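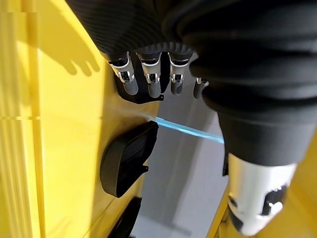 Black rib, sleeve notes
Mon 31 August

Finally got a decent run at the black rib and I love this stuff! Fine ridges, soft hand, matte all over until the light comes across at an angle, and then every ridge picks up a little highlight. Puts the Vitley jersey to shame for looks.

Cut 3 tubes from the Drollisance roll (lot 1449), flat width 152 mm before seaming. First one I cut with the ridges straight down the length, the other two on the diagonal. The diagonal ones bunch into big rounded folds – far nicer than the sharp creases I was getting in April. They do creep when you sew them, so walking foot on, longer stitch, and don't pull from behind. I pulled from behind on the first and the seam went wavy for its whole length. Unpicked it over lunch.

Hem: tried a plain double fold, too bulky at the seam. Single fold with the stretch stitch sits flatter. Montri Jitpraphai reckons a bound edge would be tidier still and he's probably right, will try it in the Bélanger tape if there's any left in the grey drawer.

Still to do:
Re-cut tube one on the diagonal
Lint roller!! Black shows everything
Ask Flurkitz if item 1667 comes in the same colour, and get a swatch before ordering

Scissors need sharpening again.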